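From: Maiara Trindade
To: teleop-list
Subject: Re: Recording kitchen demos in sim, how many and how slow?

Dirceu Araújo wrote:
> Hi all, we're just starting with the Cleroler set-up at Lins and I've
> been asked to record demonstrations of the microwave task by remote
> control. How many did people need before the policy did anything
> sensible? Mine are awfully jerky and I keep losing track of depth once
> the wrist gets near the door. Also, do you keep the failed ones?
> Dirceu

Hi Dirceu, welcome to the club!

Jerky is normal, mine looked like somebody stirring paint for the first few evenings. We recorded 112 demos for that task and trained on 100 (the other dozen had me putting the controller down halfway through to answer the door, so out they went). I do keep failures, but in a separate folder, and I've never had the nerve to mix them in. Somebody from Allmont was going to try that in September, are you still on the list?

For speed, turn the hand scaling right down near the target. We use 5 for reaching across the worktop and drop to a much smaller value for the last bit. It feels like wading through treacle but the recordings come out far smoother.

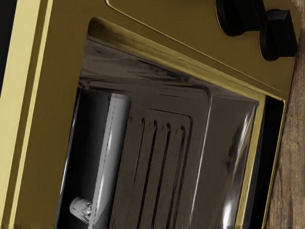
Depth is the thing that really got me, and I do most of my recording off the wrist view now, so I've had to learn what to steer by. Shiny insides are horrible for it, all smeary reflections, and I gave up judging distance from the walls. What I do now is pick something that sticks out: the two black knobs are great, they throw a soft shadow on the gold panel and you can watch it slide about in the view as you move. Inside I line up on the grooves at the back.

Oh, and take a break after every 6 or so, your wrist will thank you. Does anyone know if Hostik ever fixed the lag on their left controller? Mine's still dreadful.

Maiara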